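Home | Visits | Archive | Letters | Subscribe

Print this page | E-mail this page

An afternoon at the Tromley open lab, Brarnthorpe

I went to Brarnthorpe in November with a bad attitude and a sandwich. Tromley had opened its ground floor to visitors for the afternoon, and the invitation promised "robots that learn from people." I have read that line before, on the side of a vacuum cleaner.

Sign-in took 20 minutes because the badge printer kept eating the badges. Mine said Van Rooij, which is the name of the company that supplied the coffee. I wore it anyway.

Our guide was Azadeh Asadi, who runs data collection on the drawer and cabinet tasks. She was brisk and did not oversell, which put her ahead of the brochure. The brochure talks about "everyday skills at home." Asadi talked about drawers. Her group wants a system that can open and close a drawer it hasn't met before, and the way they go about it is to have a person steer an arm through the motion, save the recording, put the furniture back and do it over. The target for each piece of furniture is 325 recordings. I asked how long that takes. "Longer than the plan says," she said.

A man in our group asked whether the arm was thinking. It was not. Casimiro Cantero was moving it, and he looked like he wanted his lunch.
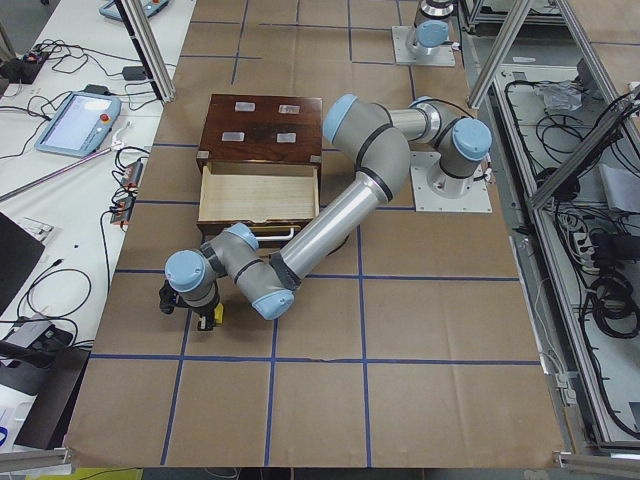 How do they decide that a recording is good enough to keep?

A second person watches it afterward and marks it as kept or thrown out, going by a written sheet that covers things like bumping the furniture or stopping halfway.

I asked to see the sheet. It has 12 lines, and at least two of them leave plenty to taste ("motion looks natural" was one). Ghazal Ghasemi, who does much of the marking, agreed that two people could read that line differently and said they had argued over it all summer. I liked her for saying so. I would like it more if the rate of disagreement were printed somewhere, and when I asked for it I got a promise of an e-mail. I have not had the e-mail.

My larger doubt is the tidiness of it all. The tape on the brown paper gives them rectangles to work from, so the little chest can be shifted between rounds in a way they can write down. Fine. But my own kitchen drawer sticks, has a whisk jammed in the back, and lives under a light that flickers. Asadi's answer was that clutter comes later, once the plain case works. Perhaps. "Later" carried a lot of weight that afternoon.

Upstairs, Esmaeil Najafi showed slides on Nokar, the software that stores the recordings and feeds them to the training runs. I counted 19 slides and one graph. The graph went up. Its left axis had no numbers, and the question about that came from somebody's teenage daughter, so there is hope. Najafi said the trained version does best on furniture it has practiced with. I'd have put that on slide one.

We did not get to see the trained version run. It was "between updates," and by four o'clock people were drifting toward the parking lot.

Worth going? If you want to see how slow and hand-made this work is, yes, and it's free. Bring your own coffee. Ask for Asadi's group, and ask about the sheet.

Back to top

Comments and corrections to Banafsheh Shojaei, visits desk. Copyright the authors. All rights reserved.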